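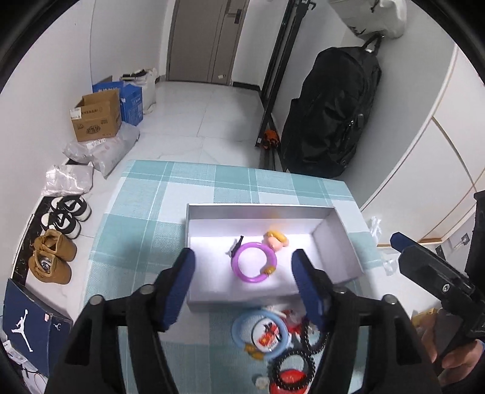 Mixed Small Toys with Shallow White Box

Dundale item 1796

A mixed lot of small plastic toys, sold with a shallow white cardboard box. Rings in purple and light blue, a black spiral ring, little figures in yellow and pink, and a white disc with a red emblem. Handy for party bags, lucky dips and sorting games.

What you get
Assorted toys, colours as they come
Shallow white cardboard box, packed flat - folds up without glue
Spare pieces in a paper bag

Good to know
Contents vary from lot to lot, so we can't match a colour or figure to order. Wipe with a damp cloth. Please don't put the box in water. Small parts - not for children under 3.

Delivery
Orders over 159 zł go free within Poland. Others are sent by Prekine parcel and take 2 to 7 working days. You can also collect from our Żak counter.

The tablecloth is not included. For plain boxes without toys, see the Jendetti range.

Page updated 5/17/20. Next lots due in June.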